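Kunevell Home Boards > Laundry, Kitchen and Table > Tablecloths on a table that gets used

Thread: Plaid cloth on a work table, keep it or lose it?
3 pages of replies merged, 896 views

rutabaga_lane
Started 6 December 2024

We have a folding table in the back room that gets used for everything: refilling bottles, wrapping, sorting the bathroom stuff, homework when the kitchen is full. I put a plaid cotton tablecloth on it in September because the top is scratched and I was tired of looking at it. Now I'm wondering if it was a mistake. Small bottles with narrow bases don't feel steady on it. Lotion drips soak in before I can get to them. On the other hand the room looks a lot better and things don't clatter.

The cloth is 92 inches long and hangs down pretty far at both ends. No pad under it. Do people keep a cloth on a table like this or is it bare top only?

dustpan42
Bare top. A cloth on a work table is one more thing to wash. I had one for a year and it was in the machine every week.

harbor_mops
I'd keep it but put something under it. The wobble is usually the cloth sliding or bunching, and a thin non-slip pad fixes most of that. Get the open mesh kind they sell for rugs and cut it an inch short on all sides. Mine came from Guerra, the hardware place, off the roll. Pull the cloth tight over it and clip the corners underneath.

For the drips, use a tray. Anything with a pump or a flip cap lives on the tray.

dustpan42
So a pad, a cloth, clips and a tray. At that point you have covered the table four times to avoid wiping it once.

harbor_mops
I don't mind. It takes two minutes to set up and it stays set up.

pennyroyal_k
Which fabric matters more than cloth or no cloth. Plain cotton soaks up everything. A wipeable coated cloth gives you the look and you clean it with a sponge. They make plenty in plaid. The fold lines come out if you leave it flat in a warm room overnight.

One warning, some of the coated ones stick to anything left standing on them for weeks. I had a shampoo bottle pull a bit of the pattern off. Move things now and then.

rutabaga_lane
Thanks, all. I like the feel of the cotton and would hate to go to coated. Going to try the mesh first.

Another question while I have you. Most of what stands on that table is bottles: hand lotion, shampoo, body wash, the kids' stuff. Does anybody have a system? I have a bin of half-empties that never goes down.

two_left_socks
Lay them all out once and put the same kind together. Then combine only if they are the same product. Don't mix two lotions because they smell close, I did that and it separated into something like cottage cheese.

After that, one open bottle of each kind in the bathroom and everything else in the closet. When the open one is empty, you go get the next. The bin went away in my house in less than two months.

grayling
I don't combine anything. You lose the label with the date and the ingredients, and if somebody gets a rash you have no idea what was in there. My younger one reacts to certain fragrances so this is a real thing for us. Keep each in its own bottle and use them up in order.

two_left_socks
I said same product. The label is the same.

grayling
Same product, different batch, different date. Companies change formulas without changing the front. I had two bottles of Rutitz body wash in the closet with the same front and a different ingredient list on the back. Up to you, but I'd rather have a half-empty standing around.

pennyroyal_k
With grayling on this one. Also keep the side with the barcode readable if you can. When I want the same thing again I take a picture of the back, and the store can look it up from that. The print on small bottles rubs off with wet hands, so a strip of clear packing tape over it helps.

dustpan42
Clear tape on lotion bottles. OK.

pennyroyal_k
It works. You don't have to do it.

mossback_jo
Storing them upside down gets the last bit out. It works for flat-topped caps only. Rounded shoulders are fine as long as the very top is flat. Anything with a pump, forget it. I stand mine in an old mug so they can't tip.

On the original question, I've had a cloth on my sorting table for years, cotton, no pad. I iron it with a little starch and the drips sit on top long enough to grab a rag. Starch wears off after two or three washes. Cheap and you already own the cloth.

harbor_mops
Never thought of starch. Does it make the bottles slide more?

mossback_jo
A little. Not enough to bother me. The tall skinny ones, yes, so those go against the wall.

rutabaga_lane
Update. Bought the mesh and cut it down. The cloth doesn't travel anymore when I lean on it. Short bottles are fine now. The narrow ones are better but I still wouldn't bump the table. Took the starch advice too, not sure yet if it does anything, I probably used too little.

The bin is sorted. 3 bottles were past their date and went out. I did not combine anything — I have one with allergies too, so that settled it for me. The open ones stay on the table for now until I find a tray the right size. The Prokel ones with the raised edge look good but the store only had the large, and it would take up half the table.

harbor_mops
A cookie sheet with a rim does the same job. Line it with a dish towel.

dustpan42
Glad it worked out. I'd still pull the cloth off, but I don't live there.

grayling
Check the rim for rust before you put it on a light cloth. Ask me how I know.

two_left_socks
Can you post the plaid? I'm looking for one and everything near me is either holiday red or picnic.

rutabaga_lane
Sure, it's under the purple bottle in this one. The tag is long gone so I can't tell you the maker.

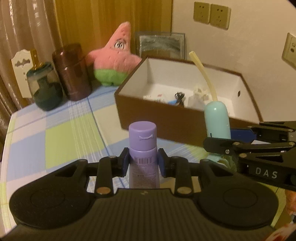 The plaid cloth, with the purple bottle standing on it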